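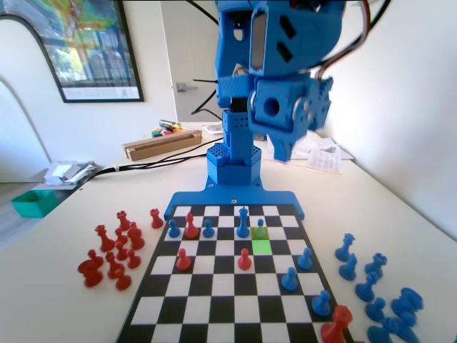
The light-up board on its white desk, with the red and blue set in play.

Shakuntala Kaushik has heard the pitch for lit chessboards more than once, and she isn't buying all of it. "A square glows. Fine," she says. "I've played for 23 years and I could always find the square."

She runs the beginners' evening in Drondale, where the board arrived in November. I asked whether the lights help new players. "They help them look at the lights," she says. Pressed, she allows that two of her slower starters now finish their games – "which may be the lights, or may be that they're older."

The red and blue pieces she likes less. Her objection is to the bishops. "Put a pawn next to one and yes, you can tell. Glance down in a hurry and it's a row of blue."

And the taken pieces? She wants them lined up beside the board. Her players leave them in a heap, and she has stopped arguing.

Would she spend the club's money on a second one? A long pause. "I'd buy clocks," she says. "Ours are terrible." Rekha Tyagi, who teaches the other group, disagrees and has already asked for the price.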